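# Helping your packing team settle in with a robot arm: a walk-through for shift leads

If you have been handed the job of getting your people used to working beside a robot arm, welcome, and take a breath. I've done this twice now at Pivedus, first on the small-parts side and then at our Prodville building, and the second time went a great deal better than the first (it could hardly have gone worse, I'm afraid!). These are the steps I'd follow if you gave me a third building tomorrow.

## Before you start

You will need:

- the task list for each station, as it's really done and not as it's written in the binder
- one table your crew can get to without crossing a forklift lane
- a clear bin and a handful of practice items
- 7 working days when you aren't also doing inventory

Pick a quiet stretch if you can. We tried it in October the first time, right in the thick of the fall orders, and people were too tired to be curious.

## Step 1: Talk before anything gets switched on

Sit down with the whole crew, both shifts, and tell them which tasks are moving to the arm and which are staying put. At Prodville the arm took over sorting into bins. Checking for damage, labeling, and anything oddly shaped stayed with people. Hours stayed the same, and we put that in writing, and I can't tell you how much easier the rest of the week was once that sheet was up on the board.

If you don't know an answer, say so and write the question down where everybody can see it. Ours ran to two pages.

## Step 2: Go through the old job together

Ask each person to show you their station the way they'd show a new hire. You'll hear about the lid that sticks and the carton that always comes in upside down, and you'll want every bit of it later when you set up the pick list. Our old line handled 3,208 pieces on a good day, and a surprising amount of that depended on little habits that had never made it onto paper.

## Step 3: Practice with easy items

Leave the real stock on the shelf for now. Toy food is lovely for this: it's cheap, it comes in all sorts of shapes, and folks relax when there's a strawberry in the bin instead of a customer's order. Place the bin where the fingers can come in from above, and fill it to about half.

Let everyone take a turn at starting a pick and at pressing stop. Then have them do the stop again, a few more times than seems necessary. 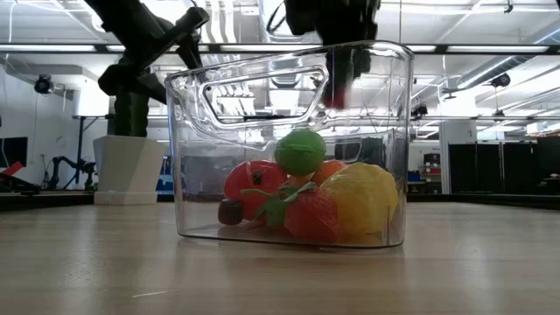 *Toy fruit in a clear bin on the practice table, with the gripper just above the rim.*

Move the pieces between tries. A round item tucked behind two others makes for a different pick than one sitting on top of the pile, and your crew will start guessing out loud which ones will give trouble. Write those guesses down too.

## Step 4: Bring in real stock a little at a time

Start with one product. We used the Grurnia refill packs, 57 to a carton, and stayed on them for two full shifts before adding the Tyagi line. Keep one experienced packer at the station the whole time, with nothing else on their plate.

Please don't chase speed yet. Our first full carton run came to 985 pieces, well under the old pace, and I brought donuts anyway.

## Step 5: Rework the job, and the schedule with it

The work does change. There's less reaching and bending, and more watching, clearing, and deciding. Some people love that, and some find the watching more tiring than the lifting ever was, so we swap stations every two hours. Ask again after the first month, as several of ours had changed their minds by then.

You'll also want to update the job sheets, the training checklist, and the break rota. If the break rota still lists the old stations, that's the first complaint you'll get, and it'll be a fair one.

*Last updated 5 February 2018*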